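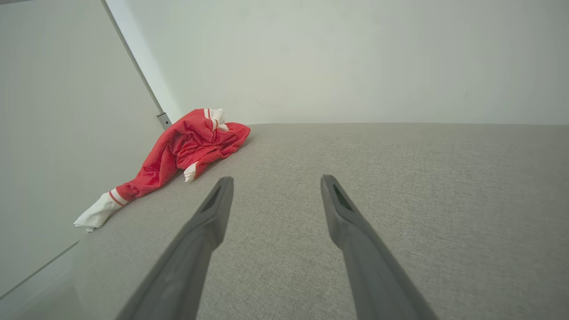

How I Finally Got on Top of the Laundry

6 November 2018

I used to do all my laundry in one giant go. Every two weeks I'd haul everything down to the basement, lose a whole day to it, and then leave three baskets of clean clothes sitting in the hall until we'd pulled everything out of them again. So if you came over during those years and saw the baskets, well, they were probably clean! Probably.

These are the things that work at my house. We have a top loader that came with the place, a dryer that squeaks, and well water so hard it leaves a ring on everything, so your mileage may vary.

Sort by how it dries

I gave up on lights and darks as my main piles. Now I sort by weight. Towels and jeans go together, T-shirts and underwear go together, and the thin stuff gets its own small load. The dryer finishes everything in a load at about the same moment and I'm not standing there picking out dry socks from around damp denim. I do still keep new reds and new dark jeans apart for their first few washes (I owned a lot of pink dish towels in my twenties).

If you want to know whether something will bleed, wet a hidden bit of the hem, press a white paper towel on it hard, and look. Any color on the towel and it gets washed alone, cold.

Less soap, really

My mother poured detergent like pancake syrup and so did I. Then my towels got stiff and a little sour smelling, and I ran a load of them in hot water with no soap at all and there were suds. Suds! From old soap! I use two tablespoons of the Pluverg-style cheap liquid for a full load now and one for a small one. If you have very hard water like ours you may need a bit more, or add half a cup of washing soda. Not on wool or silk, though.

And skip fabric softener on towels. It coats them and they just push the water around on your back.

Stains

Get to it the same day if you can. My list is taped inside the cabinet door and it's pretty short:

Blood: cold water, then a bit of bar soap. Never hot.
Grease: dish soap, rubbed in dry, before any water touches it. Leave it 15 minutes.
Coffee and tea: cool water from the back of the cloth, then a little white vinegar.
Grass: rubbing alcohol on a cotton ball, then wash as usual.
Ballpoint: rubbing alcohol again, with a rag underneath to catch it.
Tomato sauce: scrape, rinse from the back, dish soap, and dry it outside in the sun.

Never mix vinegar or alcohol with chlorine bleach, not in the sink and not in the machine. And check the stain before the shirt goes in the dryer, every time. I lost a good yellow tablecloth that way in March and I'm still sore about it.

Wrinkles without the iron

I iron maybe 4 times a year. The rest is all in the shaking. When the washer stops I take out each shirt and give it one hard snap before it goes in the dryer, and I only fill the dryer halfway. Shirts come out while they're still a tiny bit damp and go right on hangers, with the top button done up so the collar sits straight. Smooth the placket with your hand and walk away.

For a shirt that's been balled up in a drawer, throw it in the dryer with a damp washcloth for ten minutes on medium. It works just as well as the steamer I bought, a Drokeck, which now lives behind the paint cans.

Folding

I know people who fold T-shirts into little envelopes and stand them up like file folders. I tried it, and it lasted until the first time I was late for work. What stuck was folding on the bed. I dump the load on the bed, and I can't go to sleep until it's gone. Big things first, so the pile shrinks fast and you feel like you're winning. Socks last, and the singles go in a shoebox on the closet shelf, which I empty out for dust rags twice a year.

Fitted sheets I have made my peace with. Tuck the corners into each other, fold in the ragged sides, roll the whole thing up and stuff it in its own pillowcase with the flat sheet. It makes a tidy brick and the set stays together.

The lint business

Clean the screen every load, and once a month wash it with dish soap and an old toothbrush. Hold it under the tap first. If the water pools on the mesh, it needs the scrub. Unplug the dryer and vacuum out the hose behind it once a year, too. I got a wad the size of a cat out of ours.

Next time I'll get to sweaters, and the moth situation in the cedar chest.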